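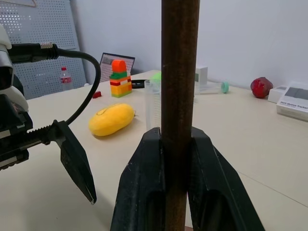
June
By Jabari Mugo

So my project was supposed to be about composting. It ended up being mostly about how my apartment building throws stuff away, and I'm fine with that, because the trash room turned out to be way more interesting than the worms!

Some background first. I live in a building called the Iklow, over by the old rail yard, with 55 apartments and one trash room on the ground floor. My plan was to get a few neighbors to save their food scraps in a bucket for me and then see how much less garbage they put out. I asked Nicanor Huerta, my neighbor across the hall, and he said yes before I finished the sentence. Peadar Foley on the second floor said yes too, but only if I kept the bucket at my place (fair). In the end I had five households, counting mine.

Every evening I weighed each bucket on a luggage scale hooked over the stair rail. If you try this, tie the bag first. I learned that one on the first night and the stairwell smelled like onions until the weekend.

The scraps part went pretty much how you'd expect. Coffee grounds and banana peels were in everyone's bucket. Nicanor's was always the heaviest, he cooks for his whole family and peels everything, and Peadar's was basically tea bags. Over the whole project we collected over 45 pounds, and all of it went to the bins at the Domínguez community garden, where Hipólito Pereyra let me use the bay nearest the gate. He also made me chop up the corn cobs. I did not enjoy chopping up the corn cobs.

What I didn't plan on was all the time I spent standing in the trash room, which is where I started noticing the recycling. People in my building really want to recycle. They put in pizza boxes with half the cheese still on them, coat hangers, a garden hose, and one time a whole lamp. I started asking people about it while they were dropping things off, and most of them told me they weren't sure what was allowed so they just put it in and hoped. I do that too, or I did.

So I made a sign. Version one had way too many words and got ignored. Version two was just big drawings of what goes in and what stays out, taped at eye level over the blue bin, and my friend Sebastián Pereyra (Hipólito's nephew) did the drawings, because mine looked like potatoes. I don't have good numbers on how well it worked. I only thought of checking the bin after the sign was already up, so there's nothing to compare it to. If I did the project over I'd spend the first 2 weeks just looking and writing things down before changing anything.

My teacher asked if I'd keep going. The buckets, probably yes. Nicanor still leaves his outside my door, and the garden is on my way to the bus anyway. I'd also like to get a scraps bin in the trash room itself, but the building manager wants to know who's going to wash it, and I'm still working on my answer to that.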